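Brokstead Test Kitchen – Work Table and Side Table Check
Form 188, revised December
Filled in by: Lesego Mokgethi
Reviewed by: Jinlong Cai

1. Table covering flat, no tears or lifted corners
OK. Surface is matte and dry to the touch. A few scuffs, left as they are.

2. Tape lines complete and stuck down
Needs attention. One strip has a small crease and a wavy lower edge. Press down again, and replace if it lifts. Roll of Tridwood tape is in the second drawer.

3. Dishes free of chips and cracks
OK. Rims checked by hand on both sides. Put anything chipped in the Gashi bin, not the trash.

4. Dishes kept inside the tape lines
OK at time of check.

5. Glass kept back from the edge of the side table
OK. Cup and small dish moved back a little after the check – please keep them there.

6. Cutting board clean, no food left out
Comment: lime slice to be thrown out at the end of the shift. Wash board with Truva soap, 2 pumps, and stand it up to dry.

7. Used tissues and wipes in the trash
Not done. One tissue still on the side table.

8. Cables clear of liquids and walking paths
Comment: cables cross the side table near the cup. Drinks go on the shelf by the door.

9. Emergency stop in reach and not covered
OK.

10. Dish weight limit on side table shelf, 200 ounces
OK. Well under.

11. Floor dry, chair pushed in
Floor OK. Chair to be pushed in before closing.

Result: pass with comments. Items 2 and 7 to be fixed before the next shift and initialed by whoever does them.

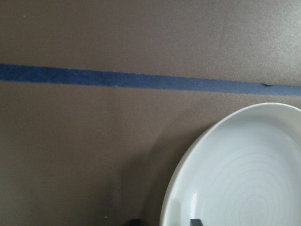
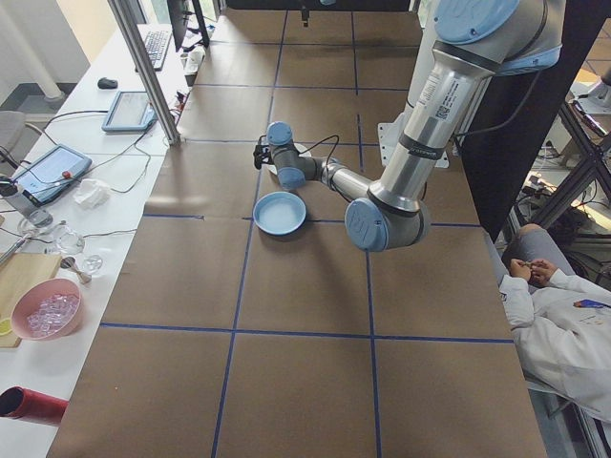

Blue tape on the table top, all four photos

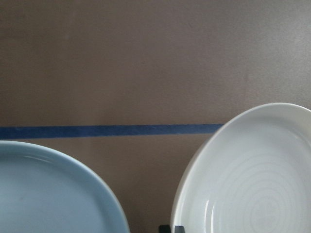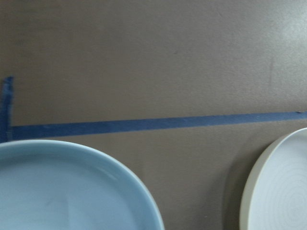
Can a dish with a hairline crack stay in use if it doesn't leak?
Take it out of use. A crack can hold food and may open up when the dish is heated, so log it under item 3 and get a replacement from the storeroom.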